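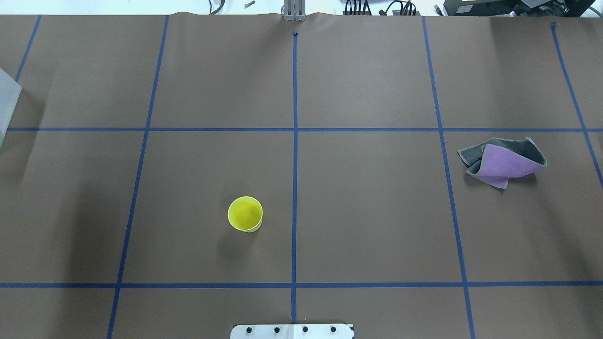 April 24, 2021

Gripper comparison, second session. Gaurav set up the Keltus parallel jaw on the Mbwambo arm before lunch and I ran the trials. The Vendeck soft fingers go on next. Same objects and same start cells for both, so I want the setup written down properly.

Table: brown paper over the top, blue painter's tape for the grid, five lines running away from the base and two across. The middle line goes straight out from the base plate. Yellow paper cup starts just left of that line in the middle row, mouth up. The cloth (purple one side, dark gray the other) starts in the same row over on the right, bunched up and not laid flat. Last time we started it flat and the jaws pushed it along the paper on nearly every try.

Speed limit set to 100 mm/s for approach, 240 mm/s for the free moves. Closing force at 10 N for everything to begin with.

Cup: 10 N is too much. It picks the cup up every time but dents the side, and after a few grasps the cup is soft and the results stop meaning anything. Went down to the lowest setting the Niltora controller will accept and that was better. Swapped in a fresh cup and started the count over.

Cloth: fine when the jaws come down across a fold. When the fold lies parallel to the jaws they close on nothing, or catch a corner and lose it on the lift. I tried rotating the wrist by hand from the pendant and that fixed most of them, so the planner needs to pick the angle from the camera image. At the moment it uses a fixed one.

66 grasps logged, both objects together. The log file has the old gripper name in the header. Rochelle, please correct it before you merge.

Other things:

The controller dropped its connection twice, both times during a free move. Reseated the connector at the back and it held for the rest of the session. Would still like a new cable.

Paper ripples a little at the far edge. No effect on the grasps in the middle row, but tape it down before anyone uses the far cells.

Check the base plate bolts again before the soft fingers go on. Gaurav has the torque wrench.

Vendeck fingers need the air line, and the fitting we have is the wrong thread. New one ordered, due first week of May.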